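Imprimir | Enviar por e-mail

# Merrick — arrumação de superfícies

Cartão de dados, revisão de agosto. Mantido por Gizella Balogh e Tegan Pryor.

## Conteúdo

- 1,068 imagens de tampos e panos
- 143 anotadas à mão
- Rótulos: `superficie`, `tecido`, `sombra`

## Notas

Tons de bege e cinza confundem-se com sombra — anotar a sombra à parte. Pano parcialmente visível conta como `tecido`. Se houver dúvida, marcar `incerto`.

## Relacionados

- Fultberg: gavetas
- Jusero: roupa dobrada

Contacto: Leonie Pearce | © Grustau | Voltar ao topo

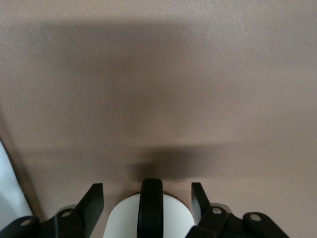

Superfície bege com sombras difusas; à esquerda, material claro semelhante a tecido.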